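Lerndale Living Room Dusting Set

Maintainer: Lacey Inskip
Status: frozen, corrections only
Related sets: Gernisska (kitchens), Quinlan (hallways and stairs)

Overview

Lerndale covers light household dusting in furnished living rooms. The set contains 1147 still images grouped into 118 sessions. Each session covers one room on one occasion and has one record in sessions.csv. Object tags are stored per image in tags.csv.

The set is meant for work on recognizing dusting tools and the furniture they are used on. It does not measure how clean a surface is. No tag for "clean" or "dusty" exists, and none should be derived from the order of files.

Object groups

Seating: armchair, sofa, footstool, bench. An armchair with a continuous curved back is tagged armchair_tub. Where only part of a seat is visible and the type can't be settled, use seat_other.

Surfaces: table, shelf, cabinet, windowsill. Glossy tops get the extra flag reflective. Annotators should not tag objects that appear only as reflections.

Heating: radiator_ribbed, radiator_flat.

Plants: one tag per pot. Leaves that hide another object set the flag occluded on that object and have no effect on the plant.

Tools: duster_feather, duster_synthetic, cloth, brush. If the head is visible but the handle is not, and the material is unclear, use duster_unknown. White heads with long strands are the most common source of disagreement. They have been confused with fringed cushions and small rugs.

Cables: tagged only when they cross open floor or lie on top of furniture.

Tool state

Each tool has one state per image: held, on_floor, on_furniture or stored. State is assigned from the single image and is not carried over from neighboring files. A tool touching both the floor and a seat is on_floor when its weight appears to rest on the floor.

Sample images, one room, file order not necessarily chronological:
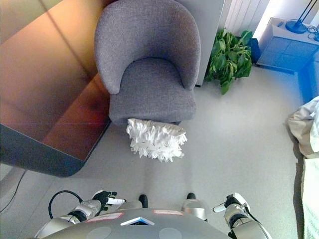
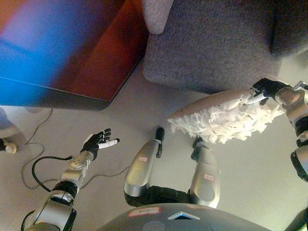
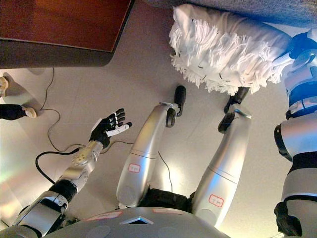
Known issues

1. 12 sessions have no room_type value. They are kept in the set with the field left blank.
2. Tinted lamps shift the color of white furniture. The color field records the painted or fabric color where it can be determined, and "unsure" elsewhere.
3. Pale floors reduce contrast with white duster heads. Outlines of strands and feathers are approximate. Do not use them for measuring the size of a head.
4. The tags sofa and armchair were merged in an early release and later split again. All 328 affected rows were reviewed by hand. The old value is kept in the column seat_prev.

File layout

images/ holds one folder per session
sessions.csv holds session id, room_type, floor_tone
tags.csv holds image id, object, flags, state, color
CHANGES.txt holds tag edits by release

Splits

Splits are made by session, so a room never appears in more than one split. Users who combine Lerndale with Gernisska should check the Vendton index first, as several homes contributed a kitchen to one set and a living room to the other.

Corrections

Send the image id, the current tag and the proposed tag to Lacey Inskip. Corrections are applied in batches and listed in CHANGES.txt under the July heading.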